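Flarevside: two-arm desktop PC assembly and disassembly examples

Flarevside is a set of recorded examples for teaching a pair of robot arms to work inside an ordinary desktop computer. We think PC repair is a wonderful test for learned control: small parts, tight corners, cables that wander into the way, and plenty of chances to recover from a poor grasp.

What's in it

The October release has 4,000 episodes, split across 7 tasks. Each episode holds fixed-camera video, joint positions for both arms, gripper opening and a one-line task instruction. We kept 959 episodes with at least one failed attempt, and they're marked in the index. Please try training with them, they're great fun to work with!

The tower lies on its side on a slatted aluminium bench, open side up, with a grey 3D-printed fixture to its left for small parts.

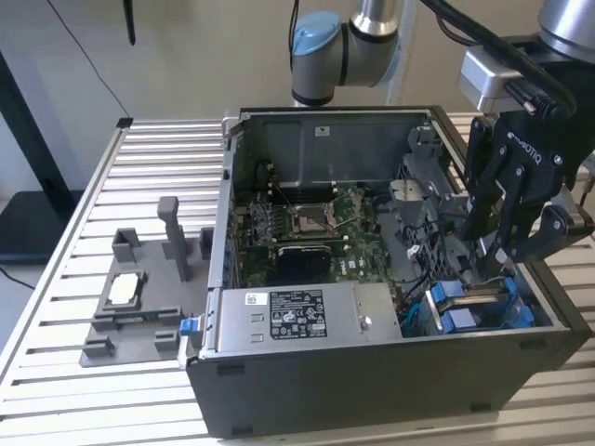 Collecting the examples

Operators drive both arms by hand using the Grestia control software. An episode starts when the instruction appears and ends when the operator presses save. Pauses longer than a few seconds are trimmed, but slow, careful movement is left alone.

Fixture positions are logged at the start of each session. If you want to train on only one layout, filter on fixture_pose. 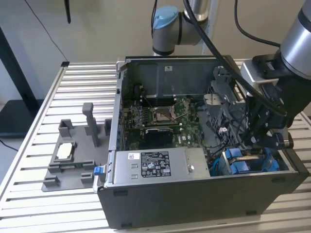
Gripper reaching in next to the drive cage, Dell tower, CPU socket empty.

Splits

70 per cent of episodes are for training, and the rest are shared equally between validation and test. Episodes from one session always stay in the same split.

Known gaps

Black cables often hide the fingertips from the fixed cameras. Lighting hardly changes, so expect trouble in a sunny room. Force readings are missing from the oldest sessions.

Loading

Use the Wistar reader, version 2 or later. Older versions swap the left and right arm channels.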